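Progress report to the Mollwood fund, 24 June 2022
Convergence of splitting methods, second period

The rate we promised in April holds only for strongly convex terms. I doubt the general claim.

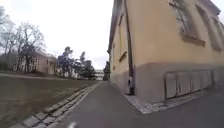 Kojo Opoku thinks the general case will follow once the step size is allowed to shrink. I have yet to see a proof.

We ran 695 test problems and stopped each at 2000 iterations. Around 60 stalled. 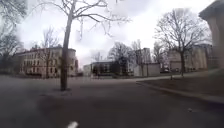
Do the stalled runs disprove the conjecture?
They only show slow progress, and rounding could account for that.

Tamsin Escobedo is rerunning eight of them in exact arithmetic,

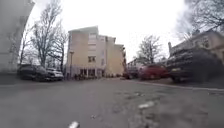

and until those finish I would not fund the software part.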